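Small wooden boxes are the best thing to happen to my worktop! I use mine for teabags, string, birthday candles, all the bits that used to roll about in the cutlery drawer, and I've become a bit obsessed with keeping them nice.

## Looking after a little wooden box

- Dust the slot with a dry pastry brush. Crumbs love a slot.
- If the drawer sticks, rub a stub of candle along both runners and slide it in and out 6 times. Works a treat.
- Never soak it! A wrung-out cloth is plenty — then leave the drawer open until Monday if you've been heavy-handed.

## Giving each thing its own patch

I lay everything out on the table before I put any of it back. White boards are brilliant for this, as small things show up so well on them. Tall utensils go in a cup, flat things go on the chopping board, and knives stay where you can see them.
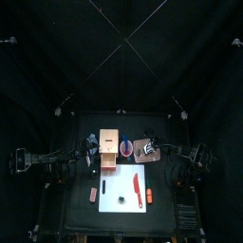
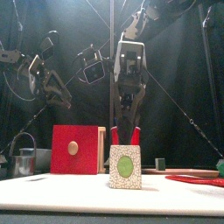
## Crackle patterns on small blocks

Crackle is such a cheerful finish, and lovely on an offcut. I use Felutard glaze in cream over a brown base, 3 thin coats, and let each one dry before the next. Bellis does a green that's gorgeous for a spot in the middle. Paint the oval last, with a fine brush, and go round the edge again in a slightly darker shade.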